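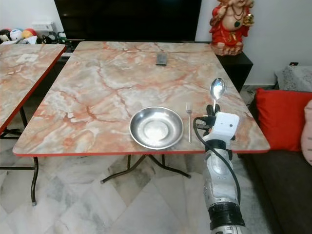
How to file a claim for a package that never showed up

Last July I mailed my cousin a box of pottery glazes and it vanished somewhere between my post office and hers. I'd never filed a claim before, so I made every mistake going. Learn from me!

1. Dig out your receipt

You want the one with the tracking number on it. Mine was in a coat pocket (of course). If you bought the label online, search your email for the confirmation and print it.

2. Check the tracking again, slowly

I'd skimmed mine and missed a line saying the box had been sent to the wrong town. Take a screenshot of the whole history, every line of it, while it's still there.

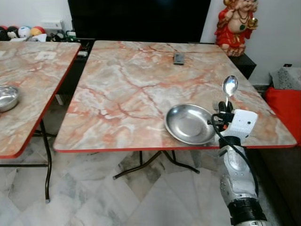
Table with a round steel dish near the front edge.

3. Call the local office before you fill anything out

Ask for whoever handles missing mail. I got Heiðrún Lykkegaard at the Mullside counter, who was lovely and went and looked on the shelves while I held. No box, but she gave me a case number, and I wrote that on everything afterward.

4. Prove what it was worth

This is where I got stuck. My glazes came from a little shop called Grodunden and I'd thrown out the invoice. They emailed me a copy the same afternoon, bless them. Bank statements are handy too, if you circle the right line. Don't round up! I was tempted to put $500 and the paperwork said a good bit less.

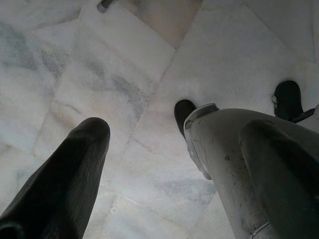 Gripper fingers over a white marble floor.

5. Send the form and keep a copy

Read the deadline on your form first, then read it again. Attach everything in one go. I sent mine in three separate bits and had to explain myself on the phone, twice.

6. Wait, then nudge

I put a note on my calendar for 12 days out and called when it came up. My check arrived a while after that, and the glazes are still out there somewhere.

Updated Nov 30, 2020 with the bit about bank statements.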